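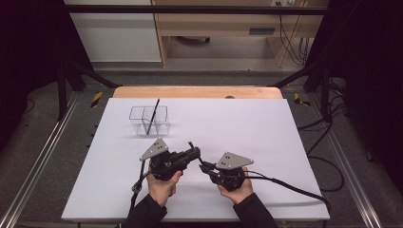
Figure 17.1 Both hands at work over a flat white tabletop.

Contents > Part 2: The Workplace > Chapter 17: Seated and Standing Work

Chapter 17
Seated and Standing Work

In this chapter you will learn how the height of a work surface affects the back, neck, and shoulders, how to measure a worker's reach, and when to choose a seated station over a standing one. You will also learn how to fill out a station survey, the form used in the exercises for the rest of Part 2. You should have read Chapter 16, on lighting, before you start. The terms in bold in the printed edition are collected in the word list at the back of the book.

17.1 The Wullard lock shop

The Wullard lock shop makes door locks for apartment buildings. When it moved to a larger building, the owners bought new benches for the assembly room. All of them were the same height. The old benches had been built at different times, and many had been raised on blocks or had their legs sawed down by the people who used them. The new room looked much tidier.

Within a few months, workers began to report sore necks and stiff shoulders. Most of the complaints came from the shortest and tallest people on the floor. The shop manager first thought the chairs were the problem and ordered new ones, which had more padding but the same range of adjustment. The complaints continued.

A visiting safety adviser spent a day in the assembly room and wrote down where each person's elbows were during the main task. Of the 29 workers in the room, 17 were working with their elbows raised well away from their sides or with their backs bent forward. The adviser's report asked for adjustable benches in the next budget. Until then, it asked for foot platforms for the shorter workers and bench risers for the taller ones. The risers were cut from scrap lumber in the shop's own yard.

We will come back to the Wullard shop several times. Its floor plan is printed at the end of the chapter, and you will need it for Exercise 4.

17.2 Elbow height

The most useful single measurement in setting up a bench is elbow height. It is the distance from the floor to the underside of the bent elbow when the upper arm hangs straight down and the forearm is level. For seated work, it is taken with the worker sitting in the chair that will be used on the job, feet flat on the floor or on a footrest.

Elbow height is measured with shoes on. If the worker wears different shoes at work than at home, use the work shoes. Thick soles can change the result enough to matter.

The right surface height depends on the task. Fine work, such as setting small springs, is done above elbow height so that the eyes can be close to the part without the neck bending far forward. The forearms should then be supported. Light assembly is done a little below elbow height. Heavy work that calls for pushing down, such as pressing a part into a casing, is done lower still, so the worker can use body weight.

Remember that the hands do not always work at the level of the bench top. A part may sit in a vise or on a stand, and a tool may be long. What matters is the height of the hands during the task. At Wullard, the key cutters worked with their hands well above the bench, and lowering the bench for them was the right change even though the bench itself had measured as correct.

17.3 Reach

Sit at a table with your upper arms at your sides and sweep your forearms across the top. The area your hands cover is the normal reach zone. Now do the same with your arms extended. The larger area is the maximum reach zone. Items used all day belong in the first zone. Items used a few times an hour can go in the second. Anything beyond that should be kept on a shelf or cart, and the worker should get up to fetch it.

The two normal zones overlap in front of the body. Tasks that need both hands belong in this overlap. A common mistake is to fill it with bins, paperwork, or a drink, which pushes the task farther out.

The Ekström method, used in the exercises, records reach on a sheet of paper taped to the bench. The worker holds a pencil in each hand and draws both arcs. The sheet is dated and kept with the station survey. An arc drawn in a hurry is usually too large, so have the worker draw it 2 times and keep the smaller one.

17.4 Sitting or standing?

Seated work suits tasks that are light, precise, and contained within the normal reach zone. Standing work suits tasks that involve lifting, long reaches, or frequent walking. Many jobs include both, and a high stool with a footrest lets the worker change position without changing the bench.

Standing still is hard on the legs. At the Ivach packing plant, where the boxing line handled 300 cartons in a shift, the line was changed so that each person walked the finished cartons to the pallet. A mat was added at each place, along with a low rail to rest one foot on.

Before you begin

Read the sample station survey, filled out for a sewing table at the Wundeo upholstery shop. Note that the form asks for the task first and the furniture second. You will need a tape measure, masking tape, two pencils, and a large sheet of plain paper. Work with a partner for all measurements of elbow height, as it is not possible to take your own while holding the correct posture.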